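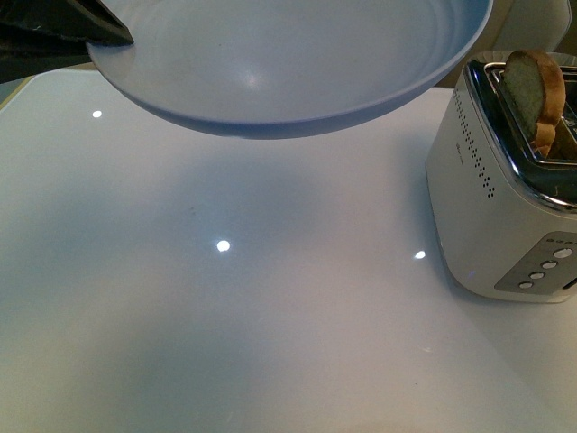 GROLLBRIDGE, August

Courses > Intro to Automation > Handouts > Site visit notes
2 min read

Notes from the Sutenari open day, for those who missed the bus. Typed fast, sorry. Hema Murthy led the demo. Kitchen tasks, one arm, dish held by the rim over a white table, toaster off to the side.

Main points:
- shiny tabletop = hard for vision. Lamp reflections show up as bright spots, software can take them for objects
- rim grasp: only a small contact area, so dish can tilt. Review torque, ch. 2

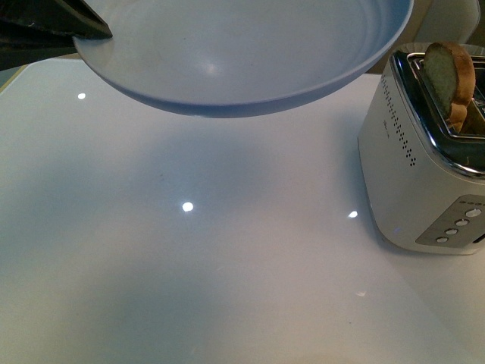

- shallow dishes harder than mugs, less to hold on to
- grip force set low at first, then raised. Ask why in section
- Malý controller logs every attempt, up to 57 per session. Failed ones get kept too, teh failures matter for homework

Wrist camera vs head camera: wrist sees the target close up, loses the rest of the table. Head view is the oposite. Need both. 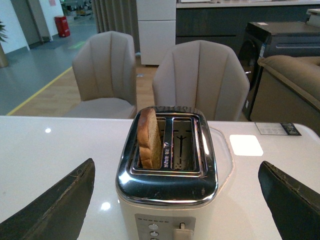

Wrist view: fingers open, one slice in the left slot.

For next time: sketch the two camera views, mark what each one misses. One page, by hand is fine.

Related items
Gindach lab visit: notes
Gripper types, short handout
Homework 2: contact and friction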